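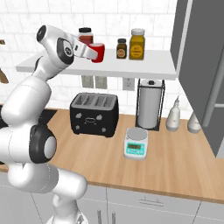
Figure 1. Simulated kitchen used for the shelf task. The arm is holding the red mug on the wall shelf, with three jars standing beside and behind it. The counter below carries a toaster, a paper towel holder and a kitchen scale.

4. Rules for setting up and reporting simulated shelf trials

4.1 Scope

The rules in this section apply to single-arm pick tasks carried out in rendered household scenes. They were drafted after we tried to repeat our own earlier results on the Latasik scene set and found that the written record did not allow it. The code was available and the arm model was unchanged, but the starting positions of the objects had been stored in a file that was overwritten between runs. A first version of the rules was circulated in February to the groups at Cáceres and Alotow, and the present text includes their corrections. The rules do not cover force limits on physical hardware, for which the laboratory's own safety procedure applies.

In what follows, "must" marks a requirement for a trial to be counted. "Should" marks a practice that we recommend but did not enforce.

4.2 Scene definition

Every scene must be fixed before the first trial and stored under a version label. The stored record must include the pose of each object, the surface on which it rests, the mass and friction values given to it, and the collision shape used in place of the visible mesh. Collision shapes deserve particular care in the case of mugs. A mug modeled as a closed cylinder can be grasped from the side but has no usable opening, and a policy trained on it may fail on a hollow model for reasons that the rendered picture does not show.

Objects that play no part in the task must be listed as well. In Figure 1 the scale and the toaster are never touched in a correct trial, yet they limit the paths open to the arm on its way up from the counter. Removing them changes the task. A scene from which such objects have been removed must be given a new label and must not be pooled with the original.

Fixed surfaces such as the shelf, the wall behind it and the refrigerator must be given full collision geometry. In one early version of the Folard planner the wall was treated as visual only, and planned paths passed through it without raising an error.

4.3 Clearance and neighboring objects

The shelf task is made difficult by its neighbors. The jar with the black lid and dark contents stands directly behind the mug, so a grasp that pushes forward before closing can shift it. We require a minimum planned clearance of 12 mm between the gripper and any object other than the target, measured at every step of the approach. The value applies to the plan. Contact that occurs during execution is recorded separately and does not void the trial.

Three kinds of contact must be logged: contact with the target before the grasp command, contact with a neighboring object at any time, and contact between any link of the arm and a fixed surface. The third kind is often left out of published tables. It should be reported for the whole arm, including the elbow, and not for the gripper alone – an elbow that brushes a wall in simulation may stop a physical arm.

4.4 Definition of success

A grasp must be counted as successful only if the mug has been lifted clear of the shelf and held for 2 s with no loss of contact at the fingers. Closing the gripper on the mug is recorded as an intermediate event. A still picture of closed fingers is not evidence of a completed lift, and authors should state which stage a figure is meant to illustrate.

A trial in which the target is lifted but a neighboring jar falls must be counted as a failure. A trial in which a jar is moved and remains upright is counted as a success with disturbance, and the displacement must be given in millimeters. The two categories must not be merged.

4.5 Number of trials and time limits

Each condition must be run for 30 trials, with the random seed stored for every one. Trials are limited to 30 s of simulated time. Those that reach the limit are failures and stay in the total. If a trial is stopped by a fault in the simulator, it may be repeated with the same seed, but the fault must be reported along with the step at which it occurred.

Seeds must be chosen before the runs begin. Walter Tamayo, who checked the logs for this study, found two conditions in which seeds had been replaced after a failure. Both conditions were run again in full, and only the second set of results is used in the next section.

4.6 Reporting

The report must name the scene version, the arm model, the planner settings and the simulator time step. Camera views used as policy input must be kept apart from views rendered only for the reader, and each figure should be labeled accordingly. Figure 1 is a reader view and was not supplied to the policy. Raw logs should be kept in the same archive as the scene file, under the same label.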